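Can a machine do my chores yet? Your questions answered

We get a great many letters at Suncombe asking much the same thing, usually from somebody with a sink full of dishes and a robot video fresh in their mind. We have gathered the commonest ones on this page, and we do our best to keep the replies plain. Last looked over in May 2024.

Can I buy a robot that cleans the bathroom?
Not one we would be happy to recommend, I'm afraid. You can buy very decent machines for floors, and they have been good for years, but a basin is a different sort of job altogether. There's the tap to get behind, the soap to lift, the bottle to shift and put back again, and all of it on a shiny surface that plays tricks on a camera. Most of the learning at present is done with people's own arms, using hand-held grippers at an ordinary counter.

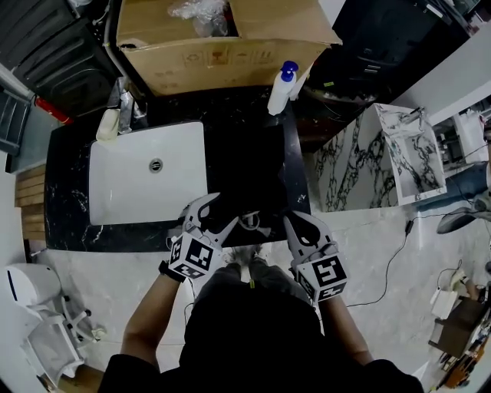

A gripper in each hand at the vanity counter, with the basin on the left and the pump bottle towards the back.

Why use a person if the point is a robot?
A person already knows how to do it! If you hold the same sort of fingers that a robot will have, your movements can be recorded and used to teach it, and you don't need an expensive arm in every bathroom in the land. The patterned blocks on the grippers help the software work out where each one is and which way it is pointing.

How many goes does it take to learn one small chore?
More than you'd hope. In our Adugna trial we recorded 955 goes at 13 small jobs, and threw out 221 of them for one reason or another (mostly fingers wandering out of view, and one afternoon when we had simply forgotten to press the button). Wiping is the easy end. Anything with a squashy bottle or a wet bar of soap is a good deal harder.

What about the laundry?
Ah, the favourite. Your washing machine is already a robot of a kind, and a jolly good one, so what people want is the bit either side of it — the sorting, the loading, the folding. Opening a round door is coming along nicely. Picking one sock out of a heap is still slow, and we wouldn't leave it to get on with things by itself.

Will it cope with my house? It's rarely tidy.
We do worry about this one. A room set up for filming can be far too neat, so we like to have boxes and bags and bins about.
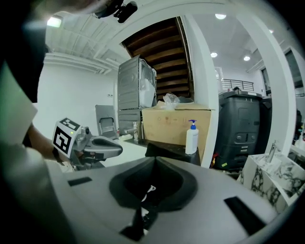
Stacked washer and dryer under the stairs, seen over one gripper with the second at the left.

Is it any different in a workshop?
Rather easier, on the whole. Our friends at Takine pack the same fittings into the same trays all day long, and the machine there manages well until a tray arrives back to front.

Should I wait before buying anything?
If your floors bother you, no, get a floor cleaner and enjoy it. For the basin and the ironing, keep your cloth handy for a few years yet, and do write to us again next spring.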